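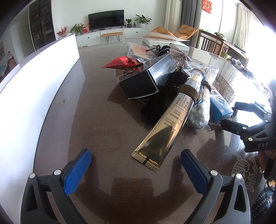

## Open house at Seok, Ustodbridge

I finally made it to the July open house at Seok, the little home goods workshop in Ustodbridge, and I'm so glad I went early! The doors opened at 9 and by lunch you could barely squeeze down the hallway.

My favorite stop was the tidying room. They had a big glossy brown round table with a heap of bathroom odds and ends on it, the sort of stuff that lives at the bottom of my own drawer. There was a gold tube of retinol eye cream with a thick brown hair tie wound around it (over and over, so you couldn't read all the lettering), and a clear bag of cotton swabs with another hair tie around its middle. I have a jar full of those ties and I'd never thought of using them on a bag! Blue and white cartons too, and a shiny black box with one edge a bit worn.

### Upstairs

The Ferisix drawer dividers were on show in 21 sizes, which is too many for me, but the shallow ones are lovely. I bought three.

### Getting there

Parking is tight, so take the side street behind Stitemach. Coffee was free and pretty weak. Bring a bag for your shopping, they'd run out of theirs when I left.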